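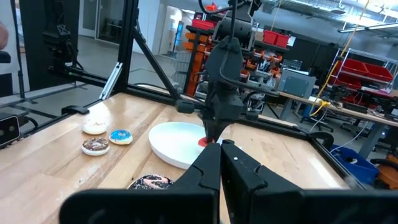 Pludier invoicing software, after one season in a small company
January 2014
By Mafalda Barros

My brother-in-law and I run a company with 17 employees, and until last year I made all invoices in a spreadsheet. Our accountant, Majdi Semaan, asked me several times to change. I tried Candosik first, but it wanted a yearly contract, so I bought Pludier. The license cost us 300 dollars and covers two users.

The installation was easy. To bring in the customer list was less easy. The program accepts only one date format, and it does not tell you which one. I wrote to support on a Friday and the answer came after 48 hours, polite and correct. All our 600 customers were imported then, but the names with accents were damaged. Florêncio Loureiro, our oldest client, received an invoice with a question mark in the middle of his name. He was kind about it.

The daily work is good. I can copy an old invoice, change the quantity and send it in one minute. The reminders for late payment are the part I like most. You can choose the text for the first and the second letter, and the tone is not rude. State sales tax is calculated well, also for customers with exemption certificates.

The reports are weak. I can see sales by month, but not sales by customer and month together. For this I still export to the spreadsheet. Printing is slow with the logo included.

The new version is promised for February and should repair the accents. If you send fewer than ten invoices in a month, I think you do not need to pay for this. For a company of our size I recommend it, four stars of five.

This site uses cookies. By continuing to browse you agree to our use of cookies.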